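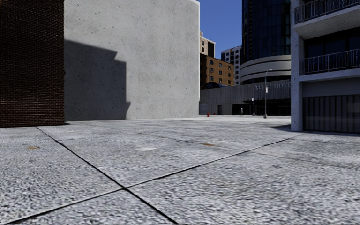

One resident of Clondon, interviewed in July, objected that the new paving threw more light into her kitchen than the old asphalt ever had, and asked whether anyone had measured it. Complaints of this sort were frequent in the Wilik survey (700 households) and are the starting point for this section.

4.2 Glare from pale ground surfaces

Earlier work on outdoor glare deals mostly with glass facades. Pale paving has received less attention, although its reflected light reaches ground-floor windows from below, where blinds and overhangs give little protection. We took luminance readings at 5 sites in the Tesfamariam district at a height of 1.5 m, with the meter aimed at the ground. Readings with any cloud over the sun were dropped. Surface roughness was graded by touch on the Fasavico scale, which runs from 1 to 6.
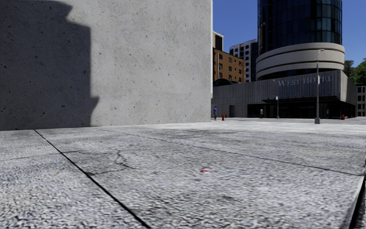 Figure 3. Sunlit and shaded parts of a pale gray concrete wall, with jointed paving in front.

Vertical surfaces were treated separately. A wall partly in shade was entered as two surfaces, and the soft edge of the shadow was left out of both. Joints were ignored in the area totals. The threshold for discomfort was set at 2000 candelas per square meter, and the survey answers were compared with the readings site by site.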